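Drendura (software)

Drendura is a control and planning program for pairs of robot arms that handle cloth. It was first written by Gerd Wegener at Larnico, a small automation firm, and is now maintained by a group of outside contributors. The program is used mostly for folding clothes, sorting laundry and laying fabric flat before cutting. It runs on an ordinary desktop computer with a graphics card.

Background

Larnico began the work as an add-on to Moradi, its older planner for rigid parts. Moradi assumed that an object kept its shape once it was gripped, so it could plan a whole motion in advance. Cloth broke that assumption. Early versions of the add-on stopped and planned again so often that a single shirt could take several minutes. Wegener dropped the add-on and wrote a separate program that plans only a short distance ahead and corrects as it goes. Parts of Moradi remain in the collision checker.

Design

Drendura has three main processes. The perception process takes camera images and produces an outline of the garment, along with a list of likely grasp points. The planner picks a pair of grasp points, one for each arm, and proposes a short motion. The controller turns that motion into joint commands and watches for trouble, such as a gripper that closes further than it should, a common sign that the cloth has slipped.

The outline is updated 5 times a second. The controller runs much faster and does not wait for it. If the outline is late, the arms slow down - they do not stop unless the delay passes a limit set in the configuration file.

Both arms share one clock. In versions before release 2, each arm kept its own, and small differences built up over a long session until the two grippers pulled against each other. The shared clock fixed this but made it harder to run the arms from separate computers, and that setup is no longer supported.

Learned and scripted modes

A fold can be scripted or learned. In scripted mode the user writes the steps in a plain text file, giving each grasp point by name (left cuff, hem center and so on). In learned mode the program copies motions from recorded demonstrations. The manual suggests at least 70 demonstrations for a new type of garment, and more if the fabric is thin or shiny. Recordings are stored in the Stivell format, a simple log that keeps joint positions, gripper openings and camera images together under one set of time stamps.

The two modes can be mixed. A common arrangement is to use a learned policy to flatten the garment and a script for the folds that follow.

Dark garments

Dark clothing is a known weak point of the perception process. Where one black layer lies over another, the boundary between them gives little contrast, and the outline can close around the fold as if it were the true edge. A printed logo helps with orientation but says nothing about where the layers end.

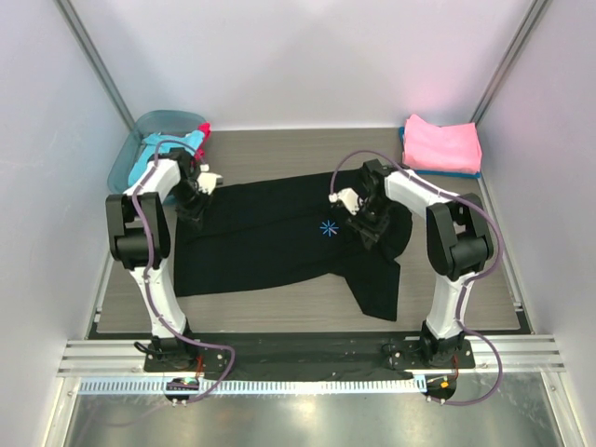 Precious Dlamini wrote on the project's mailing list that the default edge threshold is set too high for black cotton, and that lowering it to 27 gave her usable outlines without any change to the lighting. The setting is still not the default, as it tends to pick up wood grain and other table patterns as false edges. A depth-based check was added later and can be turned on for each camera.

Limits

Drendura does not handle buttons, zippers or drawstrings. It has no model of cloth weight, so heavy items such as wet towels may slide out of the grippers. Support for more than two arms was planned but has been left out of recent releases.

Related articles
Moradi (motion planner)
Stivell log format
Cloth state estimation
Two-arm coordination
Grasp point detection

Comments

tmk: The part on the shared clock should mention that old recordings need converting. I lost a Saturday to that.

Rowan: Is the threshold per camera or global? The manual says one thing and the config file says another.

tmk: Per camera. The global one is only read if the other is missing.

Contact the editors | Copyright notice | Back to top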